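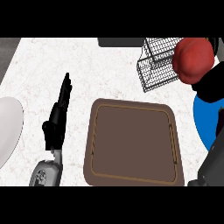
By the Verndale Kitchen Desk

Tips > Kitchen > Can a Machine Do It Yet?

Last updated: November

Clearing a counter is still a job for people. Two arms can work around a serving tray, but plates and peppers need different grips — and wire baskets snag fingertips.

If you try it at home, start with an empty tray that has handle slots. Leave open counter on both sides. Move produce off the plates first. Keep glassware out of reach, and allow 22 minutes for a job you could do in two.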